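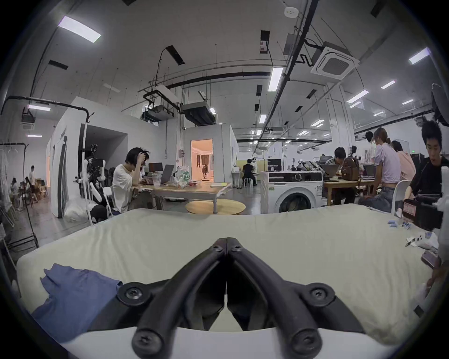

I bought the Wandton two-finger hand gripper last August for cloth work, and my review would have been a short and favorable one if the left finger hadn't started coming loose. It is a hand-held tool with the same jaws that go on the matching robot arm, so whatever you record by hand is supposed to carry over to the arm. Each finger is made of thick black bars joined with Phillips-head screws, two small ones close together near the tips and larger ones at the outer joints, and those outer joints are where my trouble was. If you are thinking of buying one for laundry or bedding, read the part about the screws before you order.

First, what comes in the box. You get the gripper with its white body, a charger, a USB cable, one spare pair of fingertip pads and a small screwdriver that is too soft for the job. The manual is 27 pages and most of it is about software. Maintenance gets half a page, and the only instruction on the fingers is to "check regularly." It gives no torque figure and no interval.

Setup was easy. Pairing with the Clomeo recorder took one try. The trigger pull is light, lighter than the Oteo I used before, and my hand was less tired at the end of a long session. The tips meet cleanly when the unit is new and will pick up one layer of a T-shirt without grabbing the layer under it. The Oteo never did that reliably for me.

The fault showed up in the second week. I was folding shirts and the left finger started closing a little late. It was hard to see and I put it down to the trigger. By the end of that day the tips no longer met in the center. One sat slightly ahead of the other, and thin cloth slid out of the grip about as often as it stayed in. I marked the session as bad and looked the thing over. The screw at the outer left joint had backed out far enough that I could turn it with my fingers.

I tightened it and carried on. It held for 300 grasps, which I know because the recorder numbers them, and then it was loose again. On the third round the screw came out completely while I was pulling a sheet toward me. The finger swung outward and the free end caught the side of my thumb. It broke the skin and nothing worse. The same failure on an arm, with someone standing at the table, would bother me a lot more. 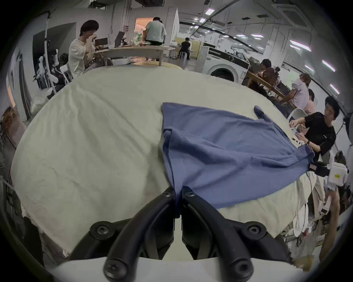
Cotton seems to be what does it. A shirt being dragged sideways across a table pulls on one finger more than the other, over and over, and always at the joint. Jalen Kincaid, who shares the bench with me, used his for picking up small boxes and bottles during the same weeks and had no loosening at all. When we swapped units, his started to go after four days of shirts. So I don't think I got a bad one.

The second problem is that the software does not notice. With the finger loose, the recorder still reports full closure, as it reads the trigger position and has no sensor at the jaw. I had 7 sessions in which the log says the gripper was closed and the cloth was on the table. I threw all of them out. If you train an arm on data like that, you are teaching it that a closed hand and a dropped shirt go together. A jaw sensor would fix this and the Oteo has one, for all its other faults.

I wrote to support on a Monday-morning kind of mood and got a civil reply from Hartmut Diekmann the next day. He asked for photos and a serial number, then sent a bag of replacement screws with a patch of threadlocker already on them. No charge, no argument. He said newer units ship with these. I asked whether owners of older units had been told and he said a note was going into the next manual. I would have liked an email to everybody who bought one.

With the new screws in, the left finger has stayed put. I check both sides at the start of a session with my own screwdriver and haven't found any movement. The tips meet in the center again. The trigger feels the same as before, and the log still says "closed" whether it is or not.

A few notes for anyone who already owns one:

Throw out the supplied screwdriver. It rounded off the first screw head I used it on.

Let the threadlocker cure overnight before you use the unit.

Close the jaws and hold them up to a light. The gap should run straight. If it leans, stop and check the outer joints.

Don't overtighten the two small screws near the tips. Mine went stiff and the pads wore on one side.

Three stars out of five. I would go to four with a jaw sensor and a proper maintenance page. For boxes and bottles, it is fine as sold. For cloth, ask which screws are in it before you pay.

Posted by Corinne Lyons, 8 May 2018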